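Ticket 3562: Recipe scaling turns garlic into a threat
Product: Tastport meal planner
Opened by: Mafalda Lobo
Status: Waiting on customer

Mafalda, 9:40
I scaled the white bean soup from 5 servings to 2. The beans shrank politely. The garlic went from 5 cloves to 500. I own one garlic press and it has asked for a lawyer.

Gonçalo Baptista, 10:15
Thanks. Which version, and did you type the garlic in yourself or import it?

Mafalda, 10:22
Imported from my aunt's page. She writes "5 cl." for cloves.

Gonçalo, 11:05
Found it. The importer read "cl." as centiliters and went looking for milliliters, then lost its way. Change the unit to "clove", save, and scale again. Clearing the cache won't help, though somebody will suggest it.

Faith Mwaipopo, 11:30
Have you tried clearing the cache?

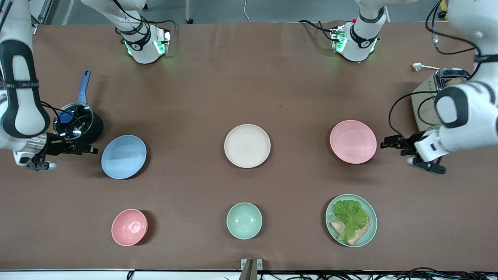 Filed under: Units and Measures

Mafalda, 12:10
Garlic is now 2 cloves. Salt still says "to taste, times 0.4".

Gonçalo, 12:18
Confirmed, separate bug. Leave this open until the July update and salt it like a normal person.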